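How to Keep a Throw in Place on a Leather Sofa

Print this page | E-mail this page
14 shares | 3 comments

August 18, 2018

A knit throw on the back of a leather sofa slides. Leather is smooth, people lean back on it, and by evening the throw is down on the seat or behind the cushions. The steps below take a few minutes and use things most households already have. They work for a loveseat or a full-size sofa.

What you need

A throw at least as long as the back of the sofa
A dry microfiber cloth
A second cloth, slightly damp
A strip of rubber mesh shelf liner, 4 inches wide
Scissors

Prepare the leather

Take everything off the sofa and wipe the back with the dry cloth, top edge first. Follow with the damp cloth, then go over it again with the dry one. Do not use furniture polish. Polish leaves a film, and a throw will slide on it no matter how you fold it. If you condition your leather, wait a full day before you put any fabric on it.

Look over the throw too. Shake it outside and pick off any burrs or pet hair. Check for pins or tags with a plastic stem, which can scratch. New throws in strong colors should be washed once on cold and fully dried, as some dyes rub off on light leather.

Lay the throw

Cut the shelf liner 4 inches shorter than the finished width of the throw, so it will not show at either end. Lay it along the top of the sofa back. Test a small piece in a hidden spot first and leave it there overnight – a few of the cheaper liners mark pale leather.

Fold the throw lengthwise if it is very deep. Stand in front of the sofa and hold it by the two top corners with your arms apart. Let it down over the back so that a third of it hangs behind and the rest hangs in front. Start from the middle and smooth outward with flat hands. Pulling on the corners stretches a knit and gives you a wavy edge.
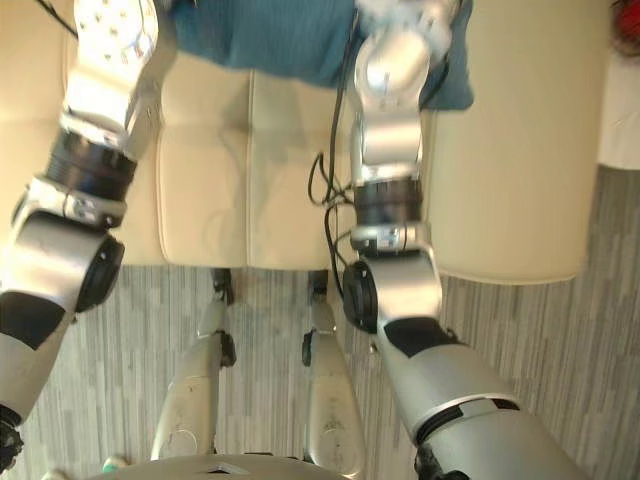

Grarnesville Household Skills Club – Living Room Group

A ribbed knit like the teal-blue one on the cream sofa has some give in it, so set the width last. You can run it out to the armrest or stop short and leave leather showing at both ends. Either is fine. Check the bottom edge from a few steps back and adjust from behind the sofa, where there is more fabric to hold.

If it still slips, let more of it hang down the back. A throw with half its length behind the sofa stays put better than one with a third. On a sofa that stands against a wall, push the back part down with a wooden spoon and slide the sofa in until it touches.

Upkeep

Lift the throw once a week and wipe under it. Crumbs and grit get through a loose knit and wear on the finish. Rinse the liner every January, or sooner if it feels slick, and let it dry before it goes back.

Written up by Michalis Karras

3 comments | E-mail this page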